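Threads > Household > Floors

Back at the Flirnen place, 7/23/21. Living room floor today. Light tile, so every scrap shows.

I quit dragging the vacuum out for small stuff. Broom and dustpan on long handles, both from Zilalier, 28 for the pair. No bending.

Big pieces first - wrappers, bits of cardboard. Then the dust along the grout lines. Nearly 300 square feet and I do it in 4 sections.

The black mesh wastebasket goes in the middle of the floor, so I'm not carrying a full pan across the room.

Pink dustpan, black wastebasket:

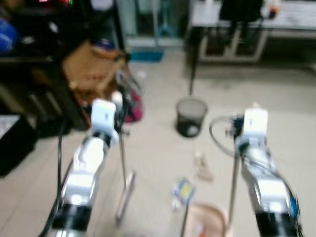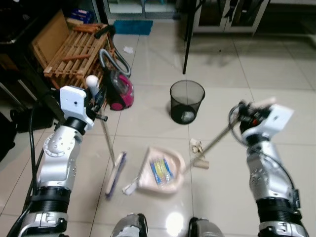
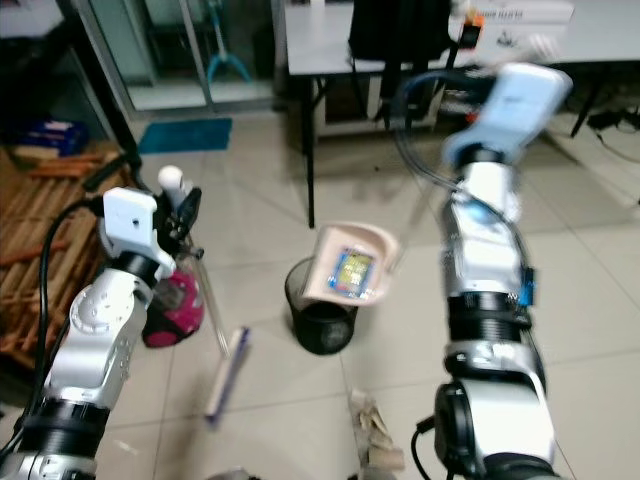
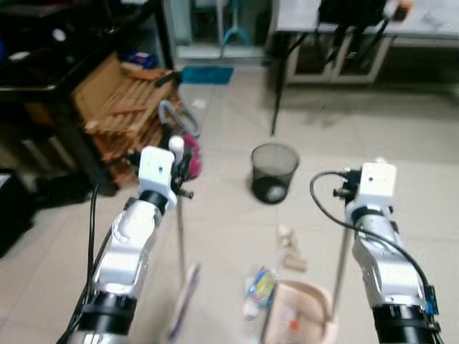 Do you sweep before mopping, or just mop?

Sweep first. A wet mop pushes crumbs into the grout and you end up picking them out by hand.

Hallway is next, probably in August.

Comments
nadar_1156: Do the long handles come apart for storage?
tilefloors: Mine is the same color and I sweep it twice a day - would not pick it again
anen.home: Which way do you go, door to window?

Newer Older Archive Search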